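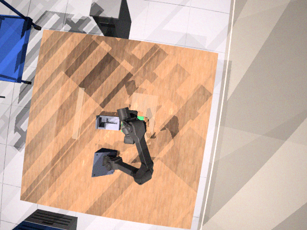

Does it make sense to pick a gripper in simulation before any of the real ones are bolted on?

For ruling things out, it works very well. The sim tells you early which fingers can't reach, which housings bump into things and which approach angles are hopeless. It is much weaker on grip force and slip, so the last choice still gets made on hardware.

29 September 2018

Long day on the gripper comparison and I'm really pleased with where it got to. Both candidates now run through the same task script in the sim, with the same arm, same table and same start poses. The Jorwood two-finger parallel went in first because its model was already clean. The Widmer adaptive one took most of the morning. The finger linkage came in with the joint axes flipped, so on the first close command it opened as wide as it could and stayed there. Fixed by hand in the joint file. Theresia has the corrected copy, please use hers and delete the old one.

Setup for both: green block as the pick target, arm on its plate on the wood table, everything else left as it was in the base world. Block pose changes every run, lighting changes every run, table stays put. 500 runs per gripper, seeds matched, so run 48 for the Jorwood and run 48 for the Widmer have the block in the same spot under the same light.

I kept the hard shadows on. I know the renders look busy, with the brown bands all over the table and the jagged gray stuff on the floor tiles, but that is exactly what I want the block detector to cope with! The old world was so evenly lit that any color threshold would have passed. Strong green on orange-tan wood is still an easy case, so a duller block is next on my list.

What I saw, scrolling through the replays after lunch:

Jorwood — fast, tidy, very repeatable when the block is square to the fingers. Once the block is turned close to 45 degrees it tends to catch a corner and spin it. Sometimes the spin helps and the block ends up lined up with the fingers, and I'm counting those as picks for now. Theresia thinks we shouldn't. We'll settle it when we compare on the bench.

Widmer — slower to close, and lovely to watch. It wraps a turned block without pushing it away. The downside is bulk. With the arm folded low and the elbow near the table, there isn't much room left around the wrist, and the planner rejects a lot of approaches that the slimmer gripper gets for free. Raising the pre-grasp pose by 6 cm brought many of them back.

Controller: everything above is on the Kotbridge controller at default gains. I tried the Prodard one for a short batch and the motion was noticeably smoother coming out of the elbow-low poses. Not a fair test yet, the Prodard plugin steps at a different rate and I haven't matched them. Worth a proper go though, I was surprised how little work it took to swap.

Camera: overhead view only. From up there the upper housing can hide part of the block on the approach, and the detector then reports a smaller block with its center shifted away from the arm. Easy to miss because the score stays high. Theresia's suggestion is to freeze the pose estimate before the arm comes into view, which costs nothing, so I'll try that before adding a second camera.

Housekeeping: the log folder is up to 1,285 files and the viewer is crawling. Moved the May batches to the archive drive. If you need one, ask me for the path.

To do next:
match step rates, then rerun Kotbridge against Prodard
freeze pose before approach, both grippers
duller block, same seeds
friction sweep for the Widmer pads, the default value looks far too grippy to me
ask Jorwood for the real pad dimensions, the model file and the data sheet disagree

Left a batch going overnight with the frozen pose on the Widmer. Please don't restart the machine by the window.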